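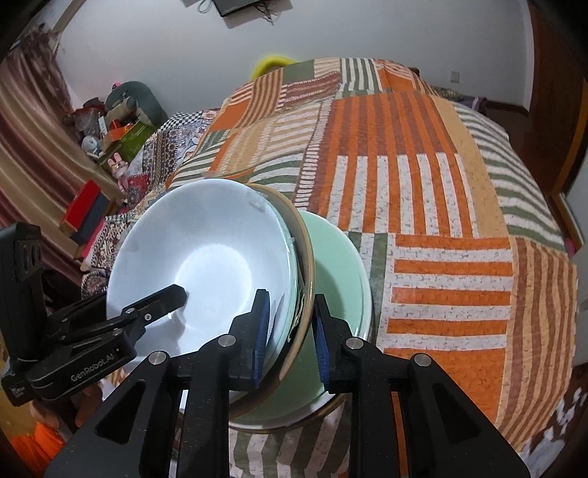

Nested bowls: the policy keeps closing on two rims at once
Forum: Software > Perception and Planning
11 replies

kettering_dx
I'm training a two-handed policy for unstacking bowls from hand-held gripper demos, wrist cameras only. Bowls of different sizes, nested and a bit crooked, on soft surfaces like beds. The picture is one moment from the left/right pair, and it's the type of stack that gives me trouble. White bowl on top, tipped, then a mint one, then one with a tan-brown rim, then a wide green basin under those and off to the right.

On the arms, the policy comes in well and then closes across two rims about half the time. It lifts both bowls, the lower one drops, and the rest of the stack shifts. Training set is 1759 episodes. Test set is 113 stacks I don't train on.

What I've tried:
– longer observation history (two frames to six), no change
– more diffusion steps at inference, slower and no change
– throwing out demos where the person regrasped, slightly worse

Action chunk is 30 steps, executed in full before replanning. Any ideas before I go collect more?

m_krishnan
Your chunk is too long for this. You commit to the whole approach and the close from one look. At the time you take that look the rims are probably a few pixels apart. Execute 8 of the 30, replan, and see what happens.

kettering_dx
I did try 10 a while ago. It got jittery near contact and I went back.

m_krishnan
Jitter at short horizons usually means your latency isn't lined up. Are you timestamping the image at capture or when it arrives in the buffer?

kettering_dx
Arrival. I know.

m_krishnan
Fix that first. Anything else you measure before then is noise.

Torsion Bar
I don't agree that it's the horizon. Look at the picture again. The near gripper has one finger in front of the white bowl's right wall and the other finger over the green basin, and the upper rims run through the gap between them. If the fingers closed from there you'd have more than one rim between the pads. If that's a normal pose on the way in for your demonstrators, the policy is copying it. The person knows when to shift over. The network sees an open gripper straddling several edges and a close command a bit later.

Replanning faster won't help if the data is ambiguous at that point.

m_krishnan
One frame doesn't tell you what the fingers did next. Could have been passing over.

Torsion Bar
Sure. So go check the frames right before the close command across the whole set. Count how many rims are between the pads. It's an afternoon with a segmentation model and some hand checking.

d.siregar
We had nearly the same thing on our unstacking task at Brirport. Two notes.

1. The top bowl in a tilted stack hides the rim you care about. In your picture the wide inside of the white bowl is toward the camera and the mint edge follows the white one right along the curve. Depth from a wrist view was useless for us on shiny bowls, so we stopped trying to get geometry and trained a small head that predicts the grasped rim as a 2D mask. The action head gets that mask as an extra channel. You need labels for it, but we only labeled the frame at close and propagated backward.

2. Gripper width. If you record the width as a continuous value and the policy regresses it, it will average the open and closed modes and start squeezing early. We snapped it to three levels and a lot of the double grabs went away.

– Darmawan Siregar

kettering_dx
Width is continuous, yes. How far back did you propagate the masks?

d.siregar
About a second. Past that the tracker swaps rims whenever the other hand crosses over.

pallet_jack_9
Why learn this at all? Find the ellipses, sort by which one occludes which, plan a grasp on the top one, go. We run that on trays at Alvarado and it doesn't care about horizons. Over 1000 picks a shift.

Torsion Bar
Trays on a flat conveyor under fixed light. These are tipped bowls on a bedspread covered in stripes. Fit ellipses to that picture and you'll get arcs from the wavy tan patch too, and the tan rim is close to the same color.

pallet_jack_9
So mask out the background first.

Torsion Bar
With a learned segmenter. Then you're most of the way to what Siregar posted.

pallet_jack_9
Fine, but the planner part stays readable. When mine fails I can see which step failed. With yours you get to guess for a week.

m_krishnan
That part I agree with. At least log the predicted chunk over the image so you can see whether it intended the double grab or drifted into it. Grunder's viewer does this and reads most log formats. Turn off its smoothing, it hides exactly what you want to look at.

kettering_dx
OK, order of work then: timestamps, rerun at 8 steps, count rims at close, snap the width. Masks only if those don't do it.

One question on the two hands. Right now both grippers share one policy with the poses stacked into one vector. In a lot of demos one hand steadies the lower bowls and the other lifts. Should I split them?

d.siregar
Don't split. We tried and they fought over the same bowl. Do add the relative pose between the two grippers as an input though. It matters more than either absolute pose.

Torsion Bar
Agreed on relative pose. I'd check how good your tracking is when the grippers are that close together. Ours lost the map when the view was mostly bowl. If the SLAM trajectory jumps in the last few centimeters, your labels are bad right where you need them.

kettering_dx
Update, 9th September. Timestamps were off by three frames on one side and one on the other. With that fixed and 8 steps executed, the jitter is mostly gone and double grabs are down, though still too many on the tight stacks. Rim counting is half done. Torsion Bar has a point, a fair number of demos have two rims between the pads until very late. Also found a batch with pose jumps near contact. Pulling those.

m_krishnan
Good. Retrain before you touch the width so you know which one did it.

pallet_jack_9
Or count the ellipses.

kettering_dx
Retraining tonight on the Prolonum box. Will post the split by stack tightness if it finishes.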